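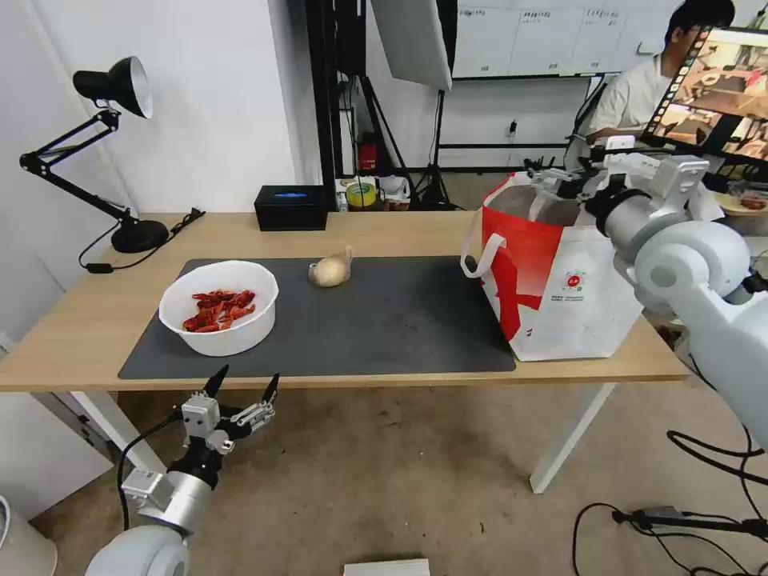
Page last changed: 8 Apr 2021

Search this site

Filed under: Workshop Visits / Machines & Makers

Print this story | E-mail this story

Awuor Biwott had the white arm over the shopping bag when I came in, and she waved me toward a stool without looking up. I got a good hour on that stool, and I loved it!

I'd gone to see how Livon keeps its two-armed table robot in shape. The job they've given it sounds like nothing (food goes in a bag, a potato, say) and it eats up a startling amount of upkeep. Every morning starts with the grippers. Awuor opens and closes each one 20 times and listens. She says a dry linkage has a kind of tick to it. I heard no tick whatsoever, but she did, on the left, and out came the little tube of grease.

Then the fingertips. The pincer side has two black points, and they wear down on the inside where you'd never think to look. She swaps them after 911 grasps, a number Marcelino Cavalcanti picked back in March and that everyone now treats as law. When I visited they were at 639, so I missed the big event. Drat.

The cables are the part she grumbles about. They run across the carpet, and one good tug can nudge an arm's base enough to spoil the calibration, which takes nearly 30 minutes to redo. She walks the whole run by hand before power-up, feeling for kinks, and I was told very nicely to keep my feet on the stool.

Calibration itself is slow and oddly soothing. An arm goes to a spot over the dark mat, stops, and whoever is at the monitor checks it against the camera view and nudges the numbers. Then the next spot. Move the desk lamp halfway through and you start again, because the shadows shift and the camera gets fussy. Elisa Mazza did exactly that last month and still hears about it.

I asked what breaks most. "The bag," Awuor said. Handles tear and the sides sag, so the opening is never quite where it was, and she resets the drop height by hand each time they put out a fresh one. She keeps those heights in a paper notebook, in pencil, and she wouldn't let me photograph it.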